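Kamus Wall Caddy, 3 pocket
Baveck Home > Storage > Small stuff

In stock. Ships from the Kotard warehouse, usually next day.

Felt caddy for the side of a sofa, bed frame, desk, wherever. Three pockets, one deep, two shallow. Hangs on the strap or screws to the wall, hardware in the bag. Colors: oatmeal, moss, charcoal. Moss is low right now, more in August.

Details
Width 22 inches
Deep pocket 7 inches
Felt is recycled polyester, stiff, doesnt sag much
Holds up to 3 pounds on the strap, more if screwed in
Spot clean only. Do not machine wash, the backing board will warp

New this batch: wider strap, better stitching at the corners. Old one frayed there, we heard you. If yours frayed send a photo and we'll swap it, no receipt needed. Write to Aicha Hajji at the shop address, she handles all the swaps.

Strap fit
Goes over arms and rails fine. Very slippery leather, use the screws or the grip pads (sold seperately, Erraji pads work best). Not for glass headboards. 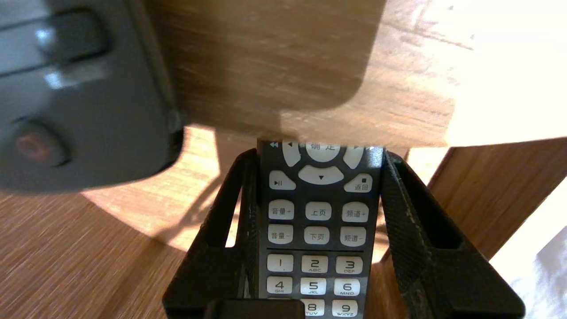
Deep pocket first, that's the one most people buy it for. Phones, reading glasses, a paperback if its thin. Long remotes go in upright, and you'll want the end with the OK button and the arrow ring sticking up so your thumb finds it in the dark. Chargers are better in the shallow pockets, there's a slot in the back for the cord.

Returns
60 days, unused, tags on. Screws count as used, sorry. We pay return shipping on anything damaged, you pay on color changes.

Goes with
Kamus tray, same felt
Kamus hook rail, short and long
Replacement strap, all colors

Bulk orders for rentals and guest rooms, ask for the price sheet. Allow extra time on charcoal.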